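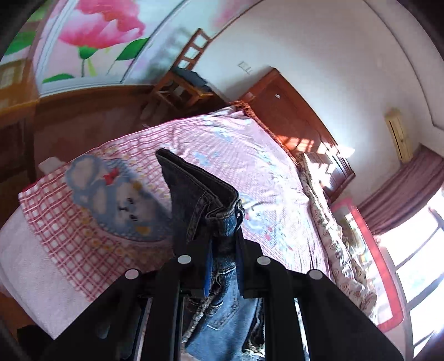

Questions fréquentes sur nos retouches et réparations de vêtements

Bienvenue chez Turutis ! Vous êtes nombreux à nous poser les mêmes questions au comptoir ou par téléphone, alors nous avons pris le temps d'y répondre ici, tranquillement. S'il vous en reste une après la lecture, passez nous voir, la bouilloire est rarement froide.

Faut-il laver le vêtement avant de l'apporter ?

Oui, s'il vous plaît, et pour un jean neuf c'est encore plus important. Le coton rétrécit souvent au premier lavage, et un ourlet fait trop tôt peut se retrouver un bon doigt trop haut (Perihan vous le dira mieux que moi, elle en a rattrapé plus d'un). Un lavage à votre température habituelle, un séchage comme vous le faites d'ordinaire, et ensuite seulement vous venez.

Qu'est-ce qu'un ourlet « d'origine » ?

C'est l'ourlet que l'on conserve : on remonte la jambe en gardant le bas du fabricant, avec son fil épais et sa petite usure. La couture se loge juste au-dessus et se remarque très peu. Il demande un peu plus de travail qu'un ourlet simple, et nous le conseillons surtout pour les coupes droites. Sur une jambe très évasée, le raccord se voit davantage, et nous préférons vous le dire avant de couper.

Reprenez-vous les jeans usés à l'entrejambe ?

Bien sûr, c'est même une bonne partie de nos journées ! Nous posons une pièce à l'intérieur, puis nous piquons par-dessus en allers-retours serrés, avec un fil choisi au plus près de la couleur. Si vous sentez que la toile s'amincit, n'attendez pas le trou : la réparation sera plus discrète et plus souple.
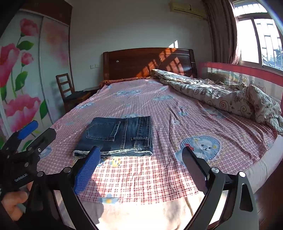
Combien de temps faut-il compter ?

Pour un ourlet, 3 jours ouvrés. Pour une reprise ou un changement de fermeture, plutôt une semaine, et davantage en décembre, quand tout le monde pense à ses tenues de fête au même moment.

Peut-on reprendre la taille ?

Oui, jusqu'à deux tailles en moins. Au-delà, les poches arrière se rapprochent trop et l'allure s'en ressent. Pour agrandir, tout dépend du tissu laissé dans les coutures, et il faut que nous regardions la pièce ensemble.

Et si la retouche ne me convient pas ?

Gardez votre ticket et revenez dans le mois, nous reprendrons le travail sans supplément. Demandez Amparo ou Perihan, elles vous referont un essayage avec plaisir.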